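Notes for the library talk, 27th January

Say hello, and thank them for coming out in the cold – it really is good of them.

Start with why I love Prollo, the novel I've read more often than any other. It opens in July, on a ferry, with a girl carrying a letter she can't read. Read page 61 aloud, slowly!
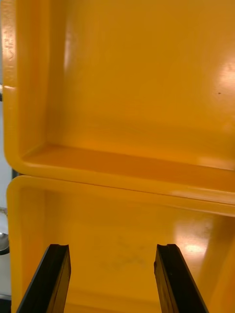
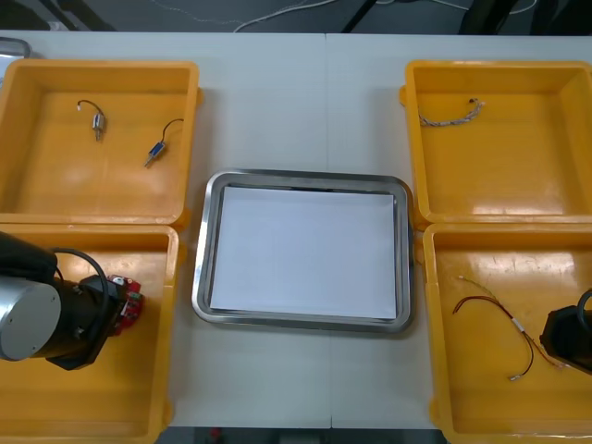 Yellow plastic trays

Then the middle, where she takes a room in Trirkden and the book goes quiet for 74 pages. I gave up there the first time (admit this, they'll like it). Ask who else has put a book down too soon, and let them talk – there's no hurry.

Finish with the letter, but don't give away who wrote it.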